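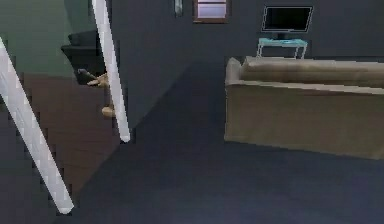
Wooden flooring, with two white bars in the foreground.

The Girard Baseball Club announces that it has acquired left-handed pitcher Sheldon Lapointe from Susholm in exchange for two minor league infielders. (1/5)

Lapointe worked 140 innings last season and will compete for a place in the starting rotation. He will wear number 18. (2/5)

To make room on the roster, the club has released outfielder Bikusura. We thank him for seven seasons of service and wish him well.

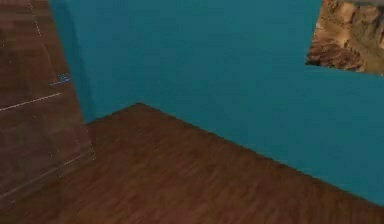 He appeared in about 200 games at second base and in left field, and remains welcome at Clillo Park. (4/5)

Lapointe will be available to the press on Saturday at the home clubhouse entrance. Requests for credentials should be sent to the media office by noon the day before. Season ticket accounts are not affected by these moves. (5/5)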